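The Ferry to Linholm

The ferry to Linholm goes twice in a day when the weather is good, and in December it goes when the captain wants. I knew this, but I came to the harbor of Bastmont without calling first, with one suitcase and my mother's clock wrapped in a blanket.

The woman at the ticket window looked at the sky and then at me.

"Maybe at four," she said. "Maybe tomorrow."

I bought the ticket. It cost 480, and I had a note of 500, and she had no change, so she gave me a bag of dried apples for the difference. I sat down on the bench by the heater. An old man was already sitting there with a dog under his legs. The dog smelled the blanket for a long time and then lost its interest.
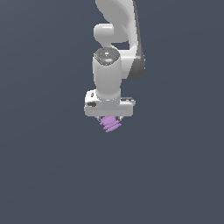
My mother had left the island when she was nine years old. She never went back, not even for the funeral of her father. When we asked her why, she said that the sea was rough, and we laughed, because the crossing takes less than one hour. The clock was the only thing she had from the house. It stood in our kitchen and was always twelve minutes late. My father wanted to have it repaired, and she did not allow it.

Now she was dead since the spring, and in her papers I had found a letter from the Vuorinen farm. The letter was short. It said that the house was still there, that the roof was good on the north side, and that the place on the shelf was empty. There was no signature, and the year was not written.

At half past three the wind became stronger. A young couple came in, asked at the window, and went out again to find a hotel. The old man ate his bread. I offered him the dried apples and he took two pieces, one for him and one for the dog.

"You are going to the island?" he asked.

I said that I was bringing back a clock.

He thought about this. Then he asked which house, and I told him, and he put the rest of his bread back in the paper.
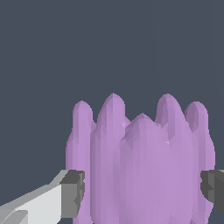 It was never a clock that they missed in that house, the old man said, and he said it to the dog more than to me. They used to set a plate for the girl every Sunday. The grandmother did it, and after her the aunt. He had eaten there himself many times when he was a boy, and he was not allowed to sit on that chair.

I did not know what to answer. I unwrapped the clock a little, so that he could see the face of it. He took out his own watch and compared them.

"Twelve minutes," he said. "Yes. It was like that also before."

The window opened behind us. The woman called that the captain had come, that he was in a bad mood, and that we should be quick. I wrapped the clock again. The old man stood up slowly and took my suitcase before I could say no, and the dog went first through the door, down to the boat, where they had already lit the lamp.

We use cookies to remember your reading settings. By continuing on this site you accept our cookie policy. Accept / Manage choices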